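Thursday, November 29, 2018
By the Workshop Correspondent

Two arms, one table: the shared workshop at Stusadero

Members of the Stusadero shared workshop have spent much of the autumn on a project they call Drolell. It consists of two robot arms working side by side over a single table, and the task set for them is a domestic one: to move eggs between a carton and a plate without breaking them. The project began in August, when the members agreed to give up the former print room for it.

The workshop occupies the ground floor of the Halvorsen building, a former seed warehouse, and is open to anyone who pays the monthly subscription. There are at present 23 members. Most of them joined to use the lathes and the sewing room, and few had worked with automation before. The proposal to build a two-arm station was put to a general meeting in the spring and was passed on the condition that the joinery bench should remain available throughout.

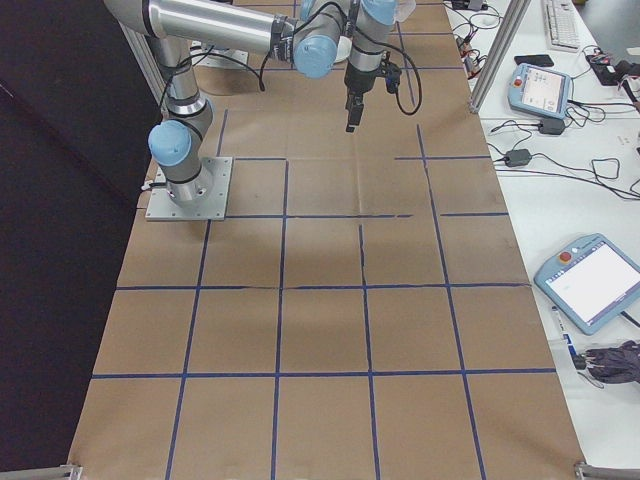 The budget set aside for the table and its fittings was 3,000 pounds, the arms themselves being on long loan to the workshop. Members were asked to use stock already on the shelves wherever they could, and the result is plain but serviceable. Aluminium posts stand at the side of the table, and the working surface is covered in brown paper marked out with blue tape. The paper is replaced when it becomes too creased to lie properly, and the tape is then laid again by hand. The members considered a printed mat and decided against it on grounds of cost. The tape has the further merit that any member can alter the layout in a few minutes, and the layout has been altered many times.

The cells give the members a common way of speaking about position. A run sheet will state in which cell the plate is to be placed and where the carton is to stand, and two people working on different evenings can set out the table in much the same way. The sheets are kept in a ring binder by the door. Members are asked to fill them in during the session, although a good number are completed afterwards from memory, and the binder shows it.

Eggs were not the first choice. The early trials used wooden blocks, followed by rubber balls from the toy repair group. Both were dropped on occasion and neither came to harm, and it was felt that the members were learning very little about grip. An egg has a curved shell, varies in size from one to the next, and gives a clear verdict when it has been held too firmly. The workshop has used roughly 200 of them so far, bought from the market opposite. Sound ones go to the kitchen upstairs at the end of the session.
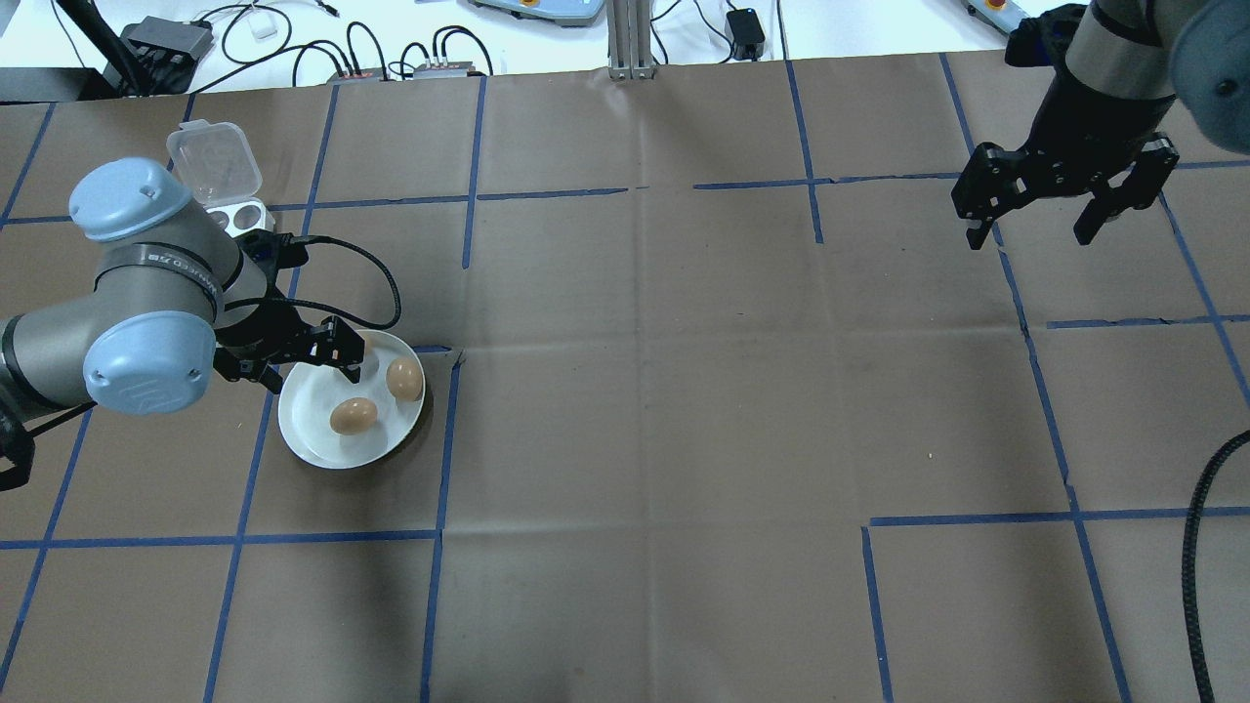
The left gripper at the rim of the plate, with the open egg container behind.

The software that coordinates the pair was written by the members and is known as Ivik. It keeps a record of the space each arm may enter and holds one back while the other is crossing the middle of the table. The first version was cautious to a fault, and a single transfer could take several minutes. The present version allows both arms to move together provided that their paths remain a set distance apart. Members describe the change as the most useful of the year, and it required a complete rewrite of the part of the program that deals with stopping.

Safety rules were agreed before the first trial. No member may operate the station alone, and the stop buttons must be within reach of a person who is doing nothing else.

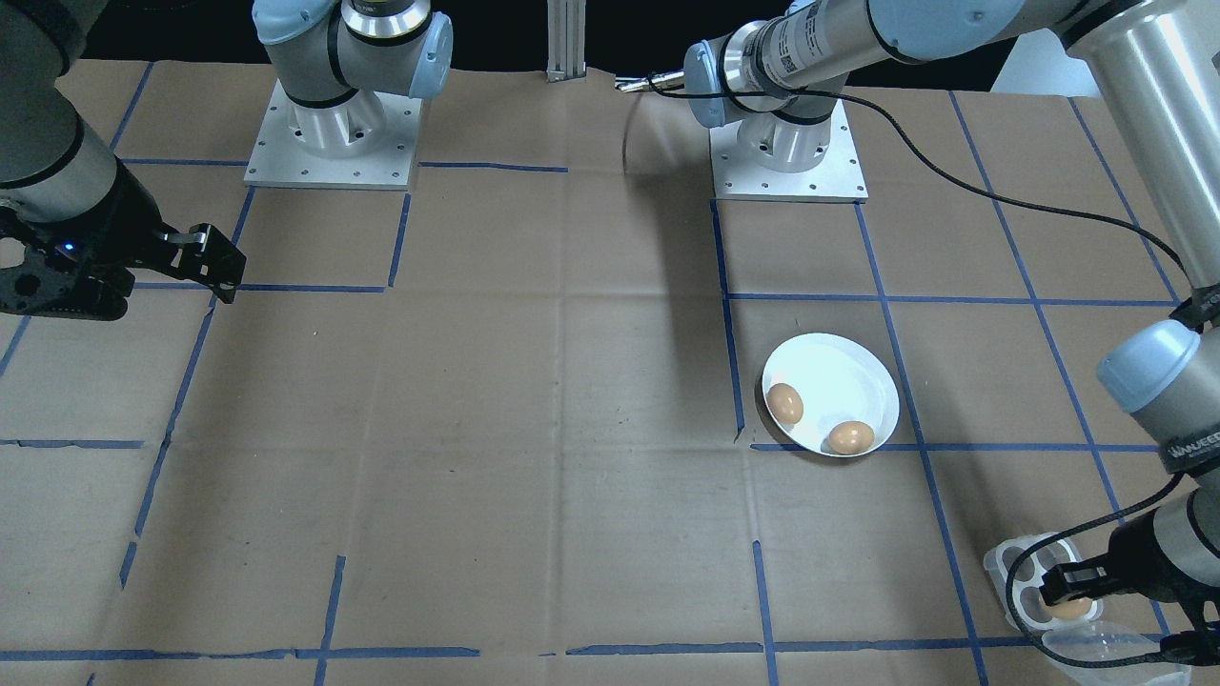

A short induction is required as well, and it is repeated for anyone who has been away for more than two months. The workshop intends to publish its run sheets and the source of Ivik in the new year, together with drawings for the table. Work still to be done includes a better method of closing the carton lid, which at present is left to the members. There is also a request from the sewing room for the station to be tried with cotton reels, and this has been entered on the list for the spring.

Related items
Restoring a treadle lathe: part two
Shared workshops and the cost of insurance
A beginner's guide to stepper motors
Letters: dust extraction in small rooms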